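Plemstead color survey draws 342 entries

Organizers of the Plemstead paint and color survey have picked orange as the town's accent shade for the coming year, after counting 342 entries from residents.

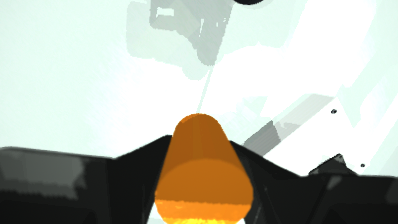
What will be painted

The color will go on bike racks, bollards and the handrails along the Letport footpath. Work begins in November and should take 3 weeks, weather permitting. The footpath will stay open, but one side will be closed between the bus stop and the library while the handrails dry.

Residents could vote online or drop a paper form at the town hall. Of the entries received, 298 came in online. Green, last year's choice, finished second.

"People wanted something that shows up on a gray morning," said Wajid Gilani, who ran the survey for the town. "There were a lot of comments about the bollards – drivers keep clipping them."

Paint will be supplied by Tretico, which also handled last year's work. The contract covers 60 bollards and all of the racks outside the shops on Zaidi Street. Benches are not included and will keep their current finish.

A map of the affected areas is on display at the library. Questions about access can be taken to the front desk at the town hall, which is open until 7 p.m. on Thursday.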